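Zernatlow (page-turning arm)

Zernatlow is a home-built robot arm project whose main job is turning pages. Started in a garage, moved later to a shared workshop in Clandmont. Most of the design is by Kirsten McKinnon, with parts and code from other members of the shop. The name covers both the arm and the small pile of scripts that run it. There is no kit and no finished product. Plans are passed around as a folder of drawings and a long text file, last changed in November.

Name

From a misprint on a box of bearings. The word was written on the first bench label as a joke and stayed. Early notes call it "the turner" or just "arm 2". Arm 1 was a desk lamp base with servos and was never finished.

Background

McKinnon wanted a hands-free way to go through sheet music, then cookbooks, then pretty much anything with a cover. Page turners already existed but most used a suction cup or a sticky wheel, and both had trouble with glossy paper. The idea here was a plain two-finger gripper, no suction, that slides under an edge and lifts. Slower. But the same gripper could also pick up a pencil or a screwdriver, and that mattered to the rest of the shop, who wanted an arm for other things.

The garage version ran for one winter. It was bolted to a shelf and shook the shelf. After the move to Clandmont it got a proper bench, a heavier base plate and its own power strip.

Construction

The arm has six joints plus the gripper. Joints are bought secondhand, brackets and fingers printed at the shop. Total cost is given in the notes as up to 86 dollars for the gripper alone, less if the screws come out of the shared bins. No figure is given for the whole arm; the recepits were lost in the move.

Printed parts are black because that was the spool on the machine. The fingers went through a lot of versions:

Straight fingers, square ends. Strong, too thick to get under a page.
Thin fingers, pointed. Got under fine, bent on anything heavier than a magazine.
Tapered fingers with a blunt tip and a pad set into the inside face. Current.

The pad is soft and sits slightly below the surface so it doesn't catch on the way in. Pads wear out. Replacement takes 5 minutes with a flat blade and some patience, and the old glue has to come off completly or the new one creeps.

Cables run outside the arm. There was a plan to route them inside. Dropped, the holes made the printed parts weak.

Work surface

The bench is covered with a gray mat printed with a grid of thin white lines. Useful for putting a test item down in the same spot each time. The wall behind is plain and off-white, which helps the vision script. An earlier setup had a pegboard there, and the script kept finding tools in it and calling them page edges.

Operation

A run goes like this. Item is placed on the mat, cover up, spine away from the gripper. The arm comes in low, fingers open. One finger slides along the mat until it meets the edge, pushes a little, and the paper bows up. Fingers close, but not all the way. Then lift, swing, let go.

The partial close is the part that took longest. Full force creases the cover. Too little and the sheet slips back before the swing. The setting in the current script is 20 percent of full grip, found by trying, and it is different for thick card. Speed on the lift is held at 70 on the script's own scale, whatever the paper.

Test items are mostly handouts. Brochures, takeout menus, program booklets, whatever is lying by the door. Stiff glossy covers are the best case. They curl up in one piece and stay standing long enough for a second try. The worst case is newsprint. One research brochure with two small robotic model cars on its cover is in use too.
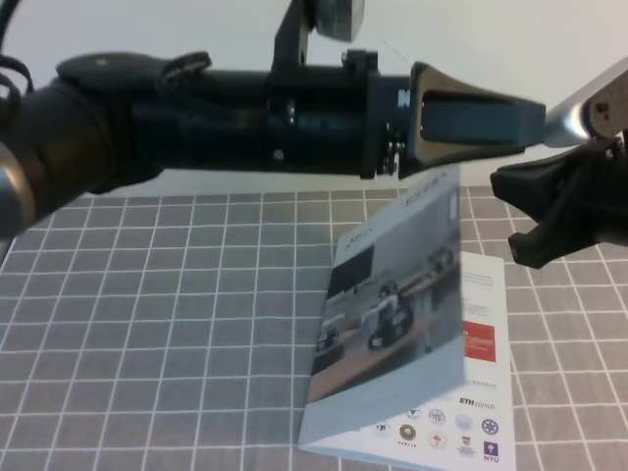

On the shop's discussion page, Paracha replied that the curl matters more than the grip: get the cover standing at an angle first and you hardly need to squeeze at all, and most of the creases people complain about come from closing too early. Same reply says to drop the lift speed for anything folded by hand, since those never lie flat. McKinnon added both points to the text file and kept the grip setting as it was.

Software

Plain scripts, one per task. No common program ties them together, and this is the most frequent complaint in the shop log. The page script reads positions from a list, runs them in order, and stops if any joint draws too much current. The stop was added after the arm pushed a hardcover book off the bench and kept going.

A vision script finds the near edge of the paper. It works well in flat light and poorly near sunset, when the window throws a stripe across the bench. Fix so far: a curtain.

Known problems

Two pages at once. Still the most common failure. A second pass with a light shake drops the extra page sometimes, not always.

Static in dry weather, pages stick to each other and then to the finger.

Bound books past the middle. The stack on the left gets higher and the positions in the list don't change with it. A fix is listed as "next" and has been for a while.

Clamp screws work loose. Check before each session. Blue threadlocker was tried and is ok on metal, bad for some of the printed parts.

Variants

The Mitley version is a shorter build with four joints, made to fit on a music stand shelf. It turns forward only. Same fingers, different base, and the cable is taped down. Two changes from it were later copied back to the main arm: the blunt fingertip and the wider screw collar.

A left-handed layout has been drawn but not built.

Use

Mostly demos on open evenings, and scanning. For scanning a phone is hung over the bench and triggered after each turn. Old club newsletters were done this way, with a person standing by to fix the doubles. Music use, the original reason, is rare now. Too slow for anything faster than a hymn, according to the log.

See also

Gripper fingers, printed
Bench mats and markings
Scanning setups (shared)
Mitley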